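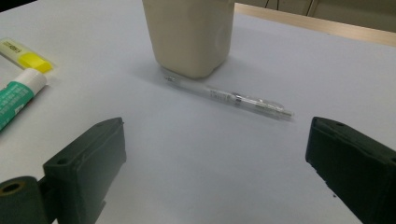 A clear ballpoint pen on the table beyond the gripper fingers, with a highlighter and a glue stick off to the side.

Montserrat Bustamante wrote the handling rules at Womska, and they fit on 2 pages. The first version, from August, had 70 items. "People skipped to the end and signed," she says.

Now there are 30. Several deal with the fingers. Operators check the screws before each session and report any chip, even a small one. "A worn edge changes how a pen sits in the grip," she says. "I want it written down the same day."

Items on the table must be spaced so the fingers can close on one without pushing another. She would like Callska, the firm's partner, to adopt the same rule. They are still talking.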